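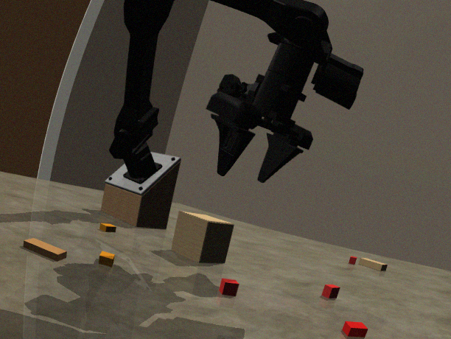
*A robot arm above a table with small colored blocks, in a computer-rendered view.*

**Wivley prepares for its cattle fair in February**

The town of Wivley will hold its yearly cattle fair again this February, on the meadow between the old mill and the Skilasero road. The organizers expect 300 animals, against 272 at the last fair. Most of them come from the small farms on the north side of the valley, where families have kept cattle for several generations.

Wivley has 2,555 inhabitants, and for the fair it usually receives many guests from the neighboring villages. The last time, 1,508 tickets were sold at the gate. Children under seven enter free and are not included in this number.

The program starts at 8 a.m. with the walk of the herds through Mill Street. The street will be closed to cars until noon, and the bus from Sung will stop at the church instead of the market square. After the walk, the judges look at the young bulls first and then at the milk cows. In the afternoon there is a riding competition, followed by music in the big tent.

A new part of this year's fair is the cheese market. Eleven makers have asked for a table, among them two from Landix, on the other side of the pass. If the pass is closed by snow, their places will be given to local bakers.

Visitors can park on the field behind the school. The ground there is soft in winter, so heavy vehicles should use the gravel lot near the train station. Dogs are allowed on a leash, but they must stay outside the judging ring. Tickets are sold at the town hall and at the gate.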